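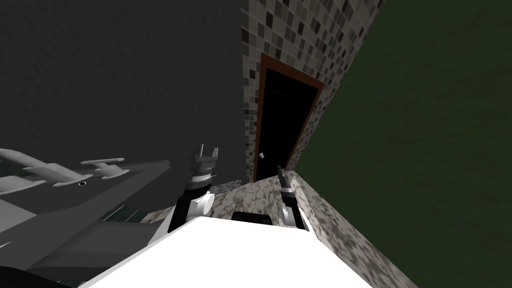
Pourquoi les petites salles de bains moisissent-elles en décembre ?
Parce qu'on n'ouvre plus. Fenêtre fermée, chauffage à fond, l'air humide reste là et se pose sur le mur le plus froid.

À Clorkport, immeubles des années trente, murs pleins, pas d'isolant. Chae-won Cheon y loue un deux-pièces. Quatre hivers, deux coups de peinture anti-moisissures. Les taches sont revenues au même endroit - derrière la porte, toujours.

« On repeint, on ne cherche pas », résume Szu-yu Kwan, architecte chez Plernden. Son conseil : regarder d'abord la grille d'aération. Souvent bouchée, parfois scotchée par un ancien locataire frileux. Ensuite seulement les joints, puis le mur. La peinture viendras après.

Côté bailleur, réponse attendue au printemps.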